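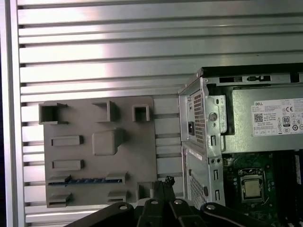 Where Do Old Computers Go? A Survey of Drelgate
Yesenia Salinas and Karim Belhaj

Our question was simple: what do people in Drelgate do with a computer once they stop using it? We left paper surveys at the library and the Brabec hardware store in February. We got 23 back, one of them with a grocery list on the other side.

Results

Most people do nothing. The closet was the top answer, followed by the garage, followed by "my brother has it." Two people had driven to the drop-off site in Talness, and one of those found it closed and drove home again with the computer - it is now in the garage.

The usual reason was old files. People were worried about strangers seeing their tax returns, though several couldn't remember the password themselves.

Problems

Our sample was small and leaned toward people who like libraries. Question 4 had a typo that changed its meaning, so we dropped it. Usa Kaewkla pointed out that we never asked about phones, and she was right.

Next steps

We would like to repeat the survey in Tandau, with question 4 fixed.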